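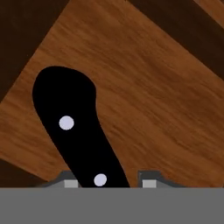

So I finally got to an open day at Zoris, after saying I'd go every March and then chickening out because of the parking. Roswitha Kröger talked me into it and she drove, so no excuses!

I'd pictured a big hall full of machines. What we got was a meeting room with 25 chairs, a screen, and Rodrigo Arruda at a laptop, running a robot arm around a simulated kitchen. They do all their practice on the computer first. He told us they had already been through 1,470 tries at the knife job (pick it up by the handle, don't do anything scary with the blade), and he talked about it the way my uncle talks about his golf swing.

The part I liked best was flipping between views. One of them looks down past the gripper's own fingers, and it took me a minute to work out which way was up.
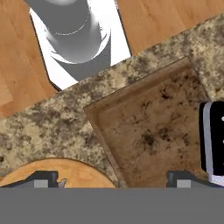 Gripper's-eye view of the counter, with the big square tray and part of the round board.

Somebody in the front row asked why they'd bother making the granite so speckly. Rodrigo said a plain gray counter would be too easy, and real kitchens are messy to look at. Fair enough, he should see mine.

Then he switched to a view from outside the arm, so we could watch it holding the knife over the wood. I caught myself leaning back in my chair. From a cartoon knife!

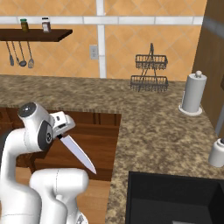
Tín Lại wondered if it would ever be trusted near an actual onion, and Rodrigo said they'd want to get through a lot more practice before anyone handed it one. We stayed for 30 minutes of questions after that, and I had 2 cups of their very strong coffee, so I'm typing this way past my bedtime. Roswitha already wants to go again next year.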